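**Cable sorting** (also *cord sorting*, in Drurnthorpe *bin day*) is the household or workshop job of pulling apart mixed cables and putting them into separate containers, by color, length or plug type. Common before a move and after office clear-outs.

## Method

Usually done on a hard flat surface. Table, counter, stone slab. Carpet grabs the ends. The tangle goes down in one heap, containers at the back, and single cables get worked free one at a time. Loose end first, never pull from the middle. Bright cables tend to come out before the black ones, being easier to follow through a knot.

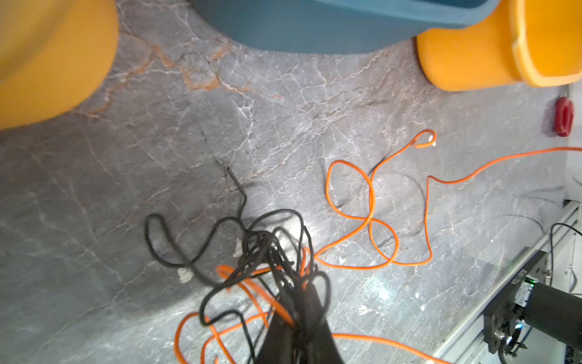 ## Containers

Open bins or buckets, no lids. Orange, yellow and blue are all used; the color need not match the contents, altho some sorters insist on it. The Szalai method uses 2 bins only, "keep" and "unsure". The Prudow method adds a third for broken leads.

## Coiling

Freed cables are left in loose loops untill the heap is done, then coiled and tied. Tight coils are discouraged, hard on the ends.

## Records

The Drimarico repair room logged 172 cables in one February session, 56 of them black power leads. No later figure found.

*Last edited 21st July. Section on labels still needed.*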